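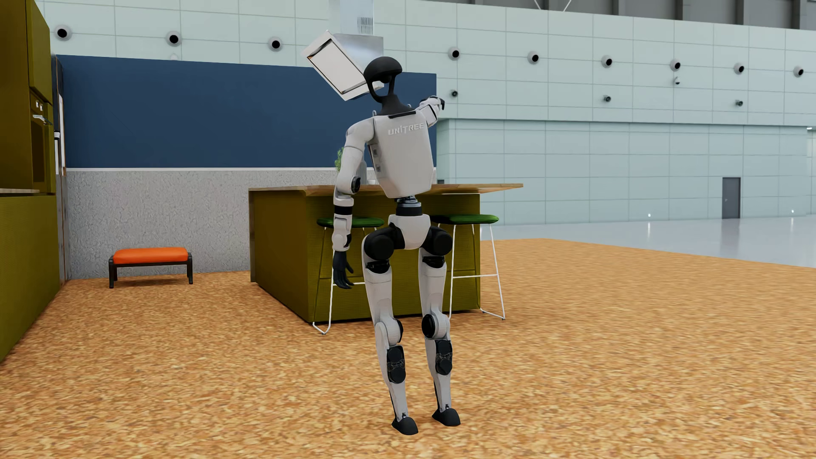 Uldis Kalniņš wrote in to ask why we would teach a humanoid to work in a kitchen that doesn't exist, when there are plenty of kitchens that do. It's the question we get most, so it gets to go first!

5 min read

Mimum FAQ

Why train in a simulated kitchen?

Because we can fail in it all night long. Mimum is our method for teaching a humanoid to reach and step at the same time, and early policies fall over a lot. In simulation a fall costs us a reset. We also get to change the kitchen between attempts: island a bit closer, stools pushed out, different floor friction. Doing that with real furniture would wear everybody out by lunch.

What does the method do differently?

Most of the controllers we tried before treated the legs and arms as two separate problems. The legs got the robot to a spot and stopped, then the arms took over. Mimum trains one policy for the whole body, and we added a small predictor that guesses where the balance point will be a moment after the hand moves. The policy sees that guess as an extra input. It's a simple idea and we were thrilled with how much it helped.

How well does it work?

On our reaching task in the simulated kitchens, the split controller finished 60 percent of trials without a stumble or a bump. Mimum finished 70 percent. That may sound modest, but nearly all of the gain came from reaches over a counter, where the robot has to lean -- and leaning was the part we had given up on last December.

How many kitchens do you use?

We train on 30 layouts and keep 2 more aside for testing. The test layouts, which we call Prusdale and Cillness, are never touched during training. Cillness is the nasty one. It has a narrow gap beside the island and the policy still clips its elbow there more than we'd like.

Does it carry over to a real robot?

Partly. Standing reaches carry over nicely. Stepping reaches are shakier, and we think the simulated ankles are too stiff compared with hardware. We're working on randomizing ankle stiffness now and the first curves look good (I check them far too often).

What does the robot see?

For these results, no camera images at all. The policy gets joint angles, body tilt, the target position and a coarse height map of what's close by. Vision comes next, and it's why we bother with detailed rooms instead of gray boxes.

Can I use a different robot model?

Yes, but you'll have to retrain. The predictor learns the mass of the limbs it was trained with. Swap the body file, rerun the warm-up stage, then the main stage. Skipping the warm-up gives you a robot that crouches and refuses to do anything else.

What is Laitinen?

Our scene generator. It places furniture, checks that there's a walkable path, and throws out rooms where the target can't be reached.

Comments

Philomena Carroll: Did you try feeding the predictor the previous two guesses as well? We saw less wobble in our walking work when we did that.

Uldis Kalniņš: Thanks for answering mine. Still not sold on the height map, a stool has a lot of empty space under the seat and a height map can't show that.

mk_retrain: can confirm the crouching thing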